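Die Fähre nach Drurano fuhr nur noch zweimal in der Woche, und beim zweiten Mal nahm sie keine Autos mit. Ich ließ den Wagen am Hafen stehen, nahm die Tasche mit den Unterlagen und setzte mich unter Deck, wo es nach Diesel und Kaffee roch. Meine Tante hatte mir das Haus vererbt. Der Notar hatte am Telefon gesagt, ich solle bald kommen, vor dem Winter sei besser.

Die Überfahrt dauerte drei Stunden. Eine Frau neben mir schälte Orangen und gab mir ungefragt die Hälfte. Sie wollte wissen, zu wem ich gehörte. Ich nannte die Straße, und sie nickte.

»Das Haus mit dem Brunnen«, sagte sie. »Der ist trocken.«

»Seit wann?«

»Seit dem Sommer, in dem sie die Leitung gelegt haben.« 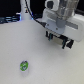
Vom Anleger ging ich zu Fuß. Die Straße stieg zwischen Mauern an, hinter denen Ziegen standen. Das Haus lag am oberen Ende, kleiner als in meiner Erinnerung. Der Schlüssel passte, aber die Tür klemmte, und ich musste mich mit der Schulter dagegenlehnen.

In der Küche hing noch ihre Schürze. Auf dem Herd stand ein Topf mit Deckel, den ich nicht anhob. Ich machte zuerst die Fenster auf, dann die Läden, dann ging ich durch die Zimmer und legte überall kurz die Hand an die Wand. Die Wände waren kalt und im Schlafzimmer feucht. Unter dem Bett fand ich eine Blechdose mit Quittungen der Firma Greleo, die auf der Insel das Wasser verkaufte. Auf jeder stand derselbe Betrag, 108, und daneben hatte meine Tante mit Bleistift geschrieben: zu viel. Auf der letzten stand nur noch: viel.

Ich ging hinaus zum Brunnen. Er hatte einen Deckel aus Brettern, mit einem Stein beschwert. Den Stein kannte ich. Als Kind durfte ich ihn nicht anfassen, und jetzt rollte ich ihn mit dem Fuß ins Gras. Ich warf einen Kiesel hinein und wartete. Es gab ein Geräusch, aber kein Wassergeräusch.

Am Abend kam der Nachbar über die Mauer. Er brachte Brot und eine Flasche und setzte sich auf die Bank, als hätte er da immer gesessen. Wahrscheinlich hatte er das. Er fragte, ob ich verkaufen wolle. Ich sagte, ich wisse es noch nicht. Er sagte, aus Apaza sei einer da gewesen, der wolle alle Häuser oben an der Straße, und er zahle gut.

»Verkaufen Sie?«, fragte ich.

»Ich habe zwölf Ziegen«, sagte er.

Wir tranken. Unten im Hafen gingen die Lampen an. Er erzählte von dem Jahr, in dem meine Tante die Leitung nicht haben wollte. Sie hatte sich vor den Bagger gestellt, mit einem Küchenstuhl, und sich daraufgesetzt. Am zweiten Tag hatte sie einen Schirm dabei, am dritten ging sie nach Hause, weil sie die Bohnen ernten musste. Da gruben sie weiter. Mir hatte sie in ihren Briefen davon nichts geschrieben. Sie schrieb immer vom Wetter und was die Schuhe gekostet hatten.

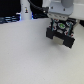
»War das Wasser im Brunnen denn gut?«

»Es schmeckte nach Eisen, aber im August war es so kalt, dass einem die Zähne wehtaten.«

Er stand auf und ging über die Mauer zurück. Die Flasche ließ er da.

Ich schlief schlecht, in ihrem Bett, mit meinem Mantel über der Decke. Gegen Morgen fing es an zu regnen. Erst hörte ich es auf dem Dach, dann in der Rinne, dann im Hof. Ich dachte an den offenen Brunnen und daran, dass der Stein im Gras lag. Ich blieb noch eine Weile liegen. Dann zog ich ihre Gummistiefel an, die mir eine Nummer zu klein waren, und ging hinaus.

Der Deckel lag halb daneben, so wie ich ihn hingelegt hatte. Ich kniete mich hin und sah hinunter, aber es war noch zu dunkel. Der Regen lief mir in den Kragen. Ich suchte einen Kiesel und fand keinen, also nahm ich eine Münze aus der Manteltasche, hielt sie über das Loch und ließ sie los.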